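4.3 Handkamera und Ablageschale einrichten

Gültig für die Zweiarmzelle Gistix mit Greifern der Baureihe Laveo. Arbeiten nur im Einrichtbetrieb ausführen, Tempo höchstens 5 Prozent.

VORSICHT: Quetschgefahr zwischen den Greiferfingern. Nicht in die Zelle greifen, solange die Antriebe freigegeben sind.

1. Unterlage auf der Tischplatte ausrichten und das Raster mit blauem Klebeband aufbringen. Lose Bandenden andrücken.

2. Schale auf das Raster setzen. Die Bandlinien dürfen unter dem Rand durchlaufen.

3. Prüfteil aus zwei weißen Noppensteinen (je 2x2) in die Schale legen.

4. Arm B an das Prüfteil fahren, bis je ein Finger auf beiden Seiten anliegt. Greifkraft auf 17 stellen. Das Kabel muss im Bogen frei liegen und darf nicht über die Finger laufen.

5. Arm A mit geöffnetem Greifer über die Unterlage fahren und das Bild der Handkamera aufrufen. Beide Fingerspitzen von Arm A müssen unten im Bild stehen, Prüfteil und Finger von Arm B müssen ganz erkennbar sein.
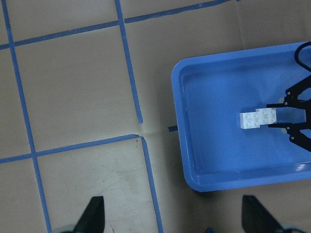

6. Belichtung auf 70 stellen. Kleine Glanzstellen am Schalenrand sind zulässig, auf den Noppen dürfen keine auftreten.

7. Stellung beider Arme unter Platz 463 speichern.

Hinweis: Leichte Unschärfe der eigenen Fingerspitzen ist wegen des geringen Abstands normal. Den Fokus nicht darauf nachstellen — maßgebend ist das Prüfteil.

4.4 Unterlage wechseln

Graue Wischspuren stören die Erkennung meist nicht. Bei Falten im Arbeitsbereich oder abgelöstem Band die Unterlage ersetzen (Pemach, Bogenware) und Abschnitt 4.3 ab Schritt 1 wiederholen.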